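PRASTVILLE — A cloth-folding project run out of an open hall on the edge of town has moved into its second round of demonstrations, with people at two tables working through household tasks by hand so that a robot arm can later be trained to do them.

The project is called Parkenard. It is run by Ivine, a small automation company that moved to Prastville last year and leases the ground floor of a former furniture showroom. The second round started in February and is expected to take 29 working days.

Parkenard does not use remote control for most of its collection. A demonstrator picks up a pair of hand-held grippers, one for each hand, and does the task with the gripper fingers. The grippers record the opening and closing of the jaws and the view in front of them. A headset keeps track of where the hands are in the room. What comes out at the end of each attempt is called an episode, and a typical one lasts less than a minute.

"You learn very fast how much you depend on your thumb," said Ánh Chu, who manages the collection floor. "People come in and think it will be easy, it's a piece of cloth. Then they spend a whole morning trying to find the corner of it."

The first round covered one task, picking up a flat cloth and folding it in half. The second adds eight more. Some of them also use cloth, such as folding twice, wiping a marked patch of table and laying one cloth on top of another. The others involve plates and small boxes. Each task has a written sheet that says where the objects should start and what counts as finished, and a demonstrator reads it through before the first attempt of the shift.

Ivine wants 100 accepted episodes of each task from every demonstrator. Attempts that fail are kept too, in a separate folder, and marked with the point at which they went wrong.

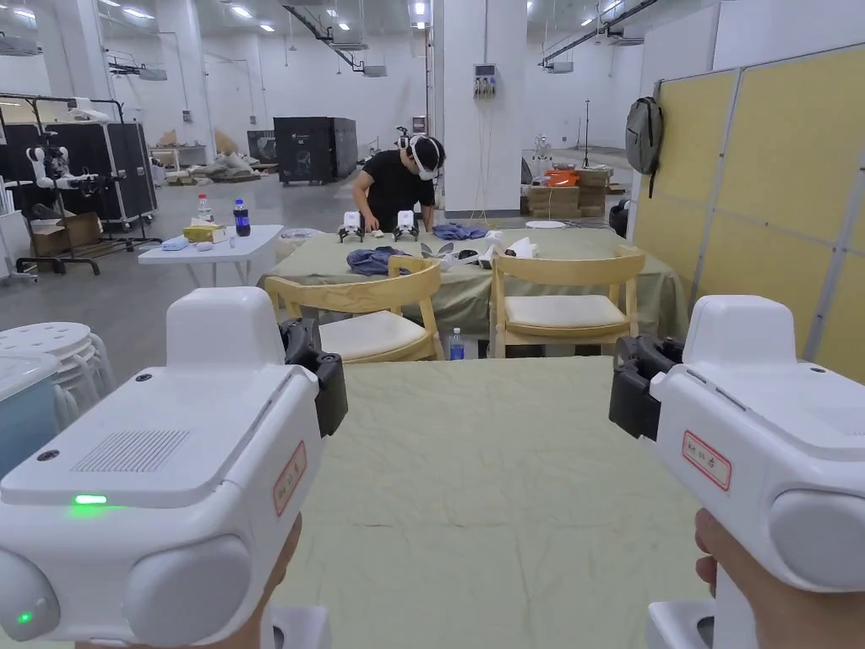
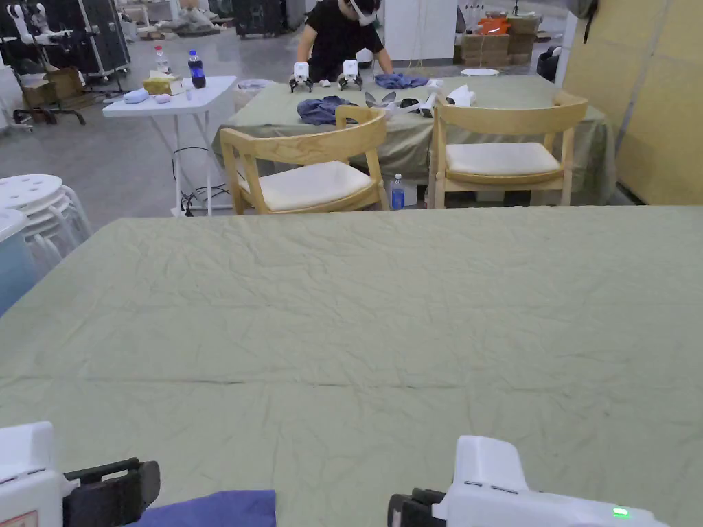
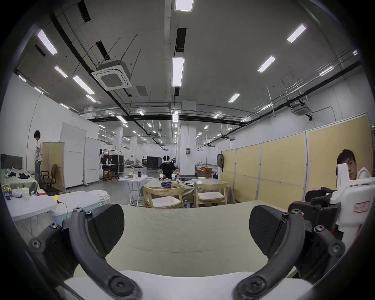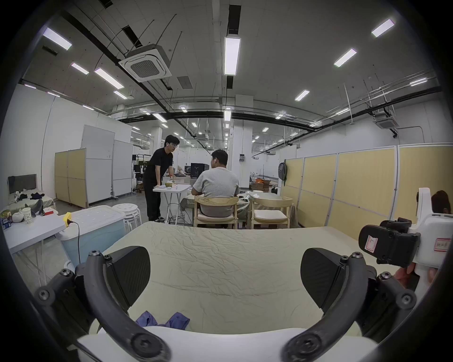
Shifts run from 9 a.m. to noon and from 1:30 p.m. to 4:30 p.m. Demonstrators change tasks during the shift and stop for a break when they change. The company first tried keeping each person on one task all day, and dropped the idea after the first week. Chu said the recordings from late afternoon were noticeably worse, with long pauses and a lot of regrasping.

The episodes are checked the same evening by Diễm Sầm, who reviews the recordings for the project. She looks for lost tracking, jaws that leave the view, and attempts that begin before the objects have been put back in their starting places. The last of these is the most common fault. In the first round it accounted for more rejected episodes than everything else together.

"If the cloth is already half folded when the recording begins, the model learns that cloths come half folded," Sầm said. "I would sooner have fewer episodes and know what is in them."

Sầm has also asked demonstrators to stop smoothing the cloth out between attempts. In the first round nearly everyone did it, and the trained system did well on flat cloths and poorly on creased ones. Cloths for the second round are dropped onto the table from a low height and left the way they land.

The instructions say little about how a task should be done. A demonstrator may start with either hand and may approach the cloth from any side of the table. Khang Dương, the engineer in charge of training, said the first round had been too strict. Everyone was told to take the near left corner first, and the resulting system went for the near left corner even when it was tucked underneath the rest of the cloth.

"It would reach for a place where there was nothing to hold," Dương said. "It did exactly what we had shown it."

Dương's group trains a new version of the system at the end of each week. It is then tested on a robot arm against a fixed list of 64 starting arrangements, none of which are used in the demonstrations. The list was drawn up before the first round and has not been changed, so that one week's result can be compared with the next. Dương declined to give a success rate for the first round. He said the figure would be released with the second-round results and that it was "not embarrassing, but not something to put on a poster either."

The company has had to work out a few things about the room itself. Demonstrators at neighboring tables were bumping chairs, and the tables have been moved farther apart. The lights stay on at the same level through the day, including at lunch. Tablecloths are changed on a schedule so that the system does not come to rely on a certain pattern of creases or stains.

Pay is by the hour. Ivine considered paying by the accepted episode and decided against it, according to Toàn Lương, who handles hiring and schedules for the company. Lương said a trial of the per-episode rate had pushed people to rush the reset between attempts, and the time saved on the floor was lost again in review.

New demonstrators get half a day of practice before anything they record is counted. They begin without cloth, moving a small box from one side of the table to the other, and go on to cloth once they can do that without looking at their hands. Lường's schedule pairs each newcomer with someone from the first round for the first two shifts.

One of those returning is Nhàn Kiều, who worked in a tailoring shop before joining the project. Kiều said her experience with fabric was less useful than she had expected.

"With fingers I can feel if I have one layer or two," she said. "With the grippers I have to look. So I lift it a little, and look, and then I go on."

That small lift has since turned out to be of interest to the engineers. Dương said versions trained with Kiều's episodes tend to pause with the cloth slightly raised before folding it, and that they pick up two layers by mistake less often. The pause has not been added to the task sheets. Chu said she would prefer that other demonstrators find their own ways of checking, and two of them already have. One drags the edge of the cloth sideways along the table, and the other presses down on the middle with the second gripper before lifting a corner.

Ivine plans to hold back part of the second round as a test set and to share a portion of the rest with outside groups. The first to receive it will be Từ, a small research studio that works on tools for people with limited hand strength. The terms have been agreed, but the files will not be sent until faces and personal belongings have been blurred in the recordings. That work is being done on the company's own machines and is running behind the collection.

Demonstrators sign a consent form that covers the recordings, and they can ask for a given shift to be removed up to the point when the files are shared. Lương said a single request had been made so far. It was granted the same day.

A third round is under discussion. It would take the grippers out of the hall and into kitchens and laundry rooms, where the lighting changes and the tables are rarely clear. Chu said she would like to see it happen before the end of the year. Dương said it would depend on how the system handles the plates, which were added to the task list late and have given the demonstrators more trouble than any of the cloths. A plate lying flat gives the jaws very little to hold, and most people end up sliding it to the table edge first.

Ivine is taking applications for demonstrators through the end of the round. No technical background is required, and applicants may ask to watch part of a shift before deciding. Morning shifts are full. Places remain on the afternoon shift.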